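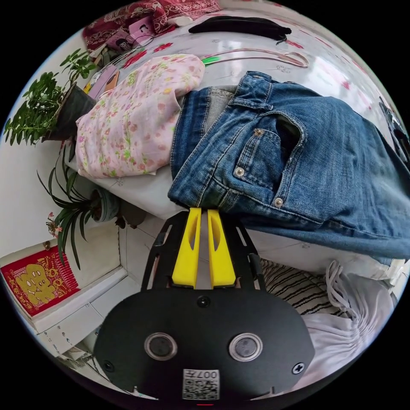 Perguntas frequentes: dobragem e acondicionamento de jeans

As respostas aplicam-se a calças de ganga de adulto e de criança, entregues no balcão Rodrigues ou recolhidas ao domicílio. Para peças de malha e roupa de cama, consultar as páginas próprias.

Como devem as calças ser entregues?
Com os bolsos vazios, o fecho corrido e o botão apertado. O bolso pequeno dentro do bolso da frente também deve ser verificado: é onde ficam mais vezes moedas e talões.

Que método de dobragem é usado?
Dobra longitudinal, perna sobre perna, com os bolsos traseiros para fora. O gancho é recolhido para dentro, de modo a obter uma linha reta. Seguem-se 2 dobras transversais, da bainha para o cós. A largura final é de 35 cm nos tamanhos de adulto.

A dobra pode passar por cima dos rebites?
Não. O vinco deve ficar afastado dos rebites e do canto dos bolsos. Sob pressão prolongada, o metal marca o tecido da camada seguinte, sobretudo em algodões finos.

Posso empilhar jeans com peças claras ou estampadas?
Só depois de várias lavagens. A ganga escura por estrear liberta corante por fricção e pode manchar forros claros, floridos e brancos. Até lá, usar uma folha de papel Netance entre as peças.

O desbotado nas coxas é considerado defeito?
Não. As zonas mais claras são registadas na ficha de entrada como acabamento ou desgaste de uso. Só se regista defeito em caso de rasgão, costura aberta, passador solto ou rebite em falta.

Qual é o peso de umas calças?
Até 800 g, conforme o tamanho e a gramagem da ganga. O valor serve para calcular a carga das prateleiras.

Que caixa devo escolher?
A caixa Dundum baixa, para peças deitadas, ou o separador Skedent, para arrumação ao alto em gaveta. Na arrumação ao alto, o cós fica virado para baixo e a dobra para cima.

É necessário passar a ferro antes de dobrar?
Não é obrigatório. Basta alisar com a mão as costuras laterais e o forro dos bolsos. Forro enrolado provoca relevo visível na frente da peça.

Fazem recolhas em agosto?
Sim, apenas no período da manhã. O balcão encerra às 13h.

Quem responde a reclamações?
Senthil Varma, para danos na peça. Jagadeesh Murthy, para trocas e extravios. Indicar sempre o número do talão.

Artigos relacionados
Dobrar camisas sem cartão
Remover manchas de corante em algodão branco
Tabela de larguras para gavetas
Substituição de botões e rebites

Contacto | © Rodrigues, Tratamento de Roupa | Voltar ao topo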